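Block Day Returns to the Old Paint Shop at Gudville 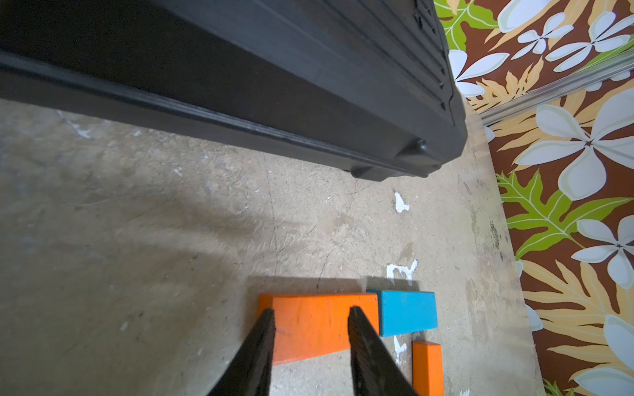
Khrystyna Lytvynenko
Community Reporter

The bare concrete floor at the old Gudville paint shop is back in play! Block Day opened there on Wed 15 October, with painted wooden blocks in orange and sky blue, and families were building before the coats were even off.

The blocks come from Restolura, the repair workshop on Dudás Street, which rescued 54 of them from a preschool that closed in July. A few have scratches and worn corners, and the workshop has decided to leave them that way. I'm glad — they look like blocks that somebody has really played with.

The room itself hasn't been dressed up much. White paint is still splattered on the concrete, and you'll find hairline cracks running through it, so tall towers take a bit of patience. My niece used one splotch as an island and built a bridge out to it, then started over when her cousin wanted a harbor instead. It was wonderful to watch.

Some 100 people came through on the first day, and Tusport, the local sports club, has offered to lend floor mats for anyone who would like a softer place to kneel.

Block Day runs every Wednesday from 3 to 6 p.m. for kids up to 13, and grown-ups are welcome to build too. Entry is free. Spare wooden blocks can be dropped off at the Restolura front desk during shop hours.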